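Print this page | E-mail this page

Call for Participants: Tabletop Demonstration Study

The Vernitz Institute for Manipulation Research invites adults to take part in a paid study on how people teach everyday tasks to robots using hand-held grippers. The study follows our earlier result with the Gemcombe task set, in which a policy trained only on hand-held demonstrations was able to carry out kitchen tasks on a fixed arm. We now wish to learn how far that result depends on who gives the demonstrations.

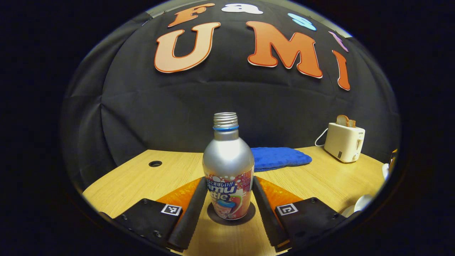 Vernitz, December — Applications are open to persons aged 18 or older with normal or corrected vision and free use of both hands. No background in robotics is required. Persons who have already taken part in a Gemcombe session are not eligible.

Each participant will attend three sessions at the Plosedier Building. In every session the participant picks up and places household objects on a table with the grippers, following short spoken instructions. Objects include bottles, cloths and small kitchen items. A session lasts 35 minutes, with a break on request. The first session begins with practice, and practice trials are not used in the analysis.

The study compares two ways of giving instructions. One group is told only the goal of the task. The other is also told the order of the steps. Participants are assigned to a group by lot and will learn which group they were in after the last session. 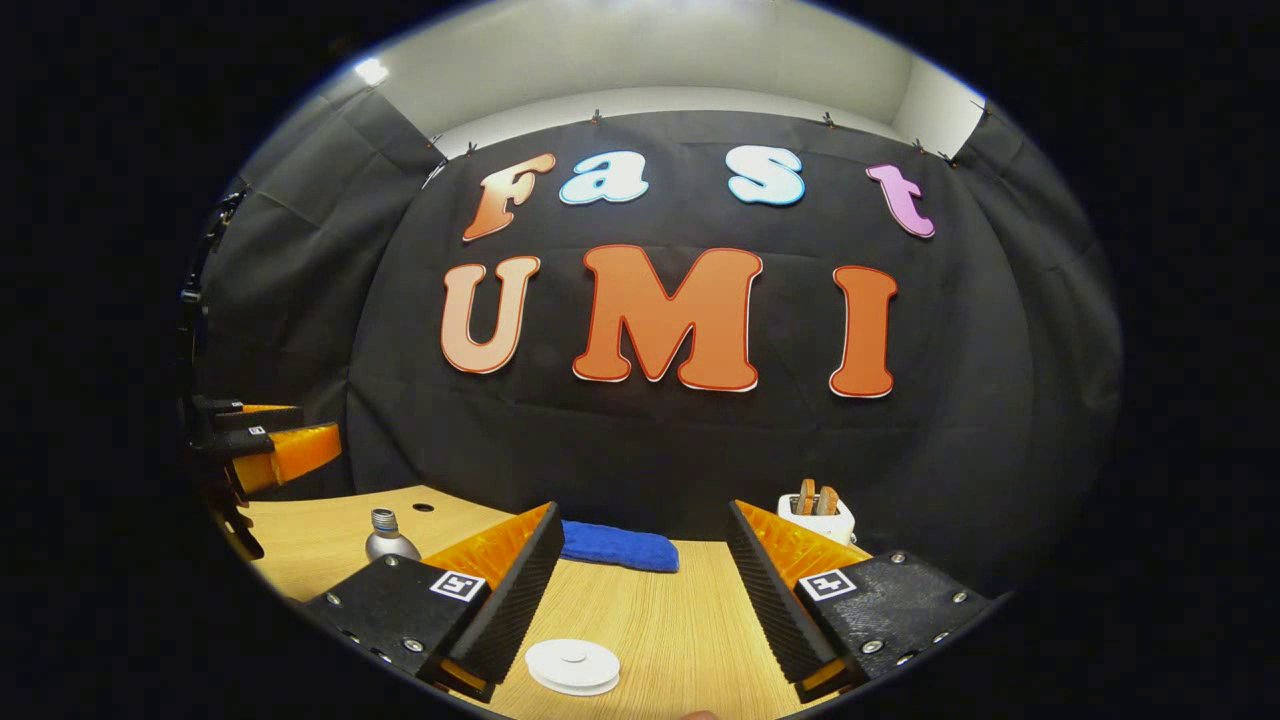 Recordings cover the tabletop and the participant's hands. Sound is not kept. Files are stored under a number, and the list linking numbers to names is destroyed when payment has been made. A participant may withdraw at any time and will be paid for sessions completed.

We have places for 13 participants in this round. A second round will be held at our partner laboratory in Miyazaki and will be announced separately. Sessions are offered on weekdays and, on request, on Sunday afternoon.

To apply, please complete the form at the Plosedier front desk or request it through the Institute's study office. Applicants will receive a reply whether or not a place is available.

Print | E-mail

Comments (3)

gripfan: Is left-handed okay?

Study Office: Yes. Please note it on the form.

mwk: Did a Gemcombe session last spring, so I'm out, but the tasks were fun and the staff were patient. Parking behind the building fills up early.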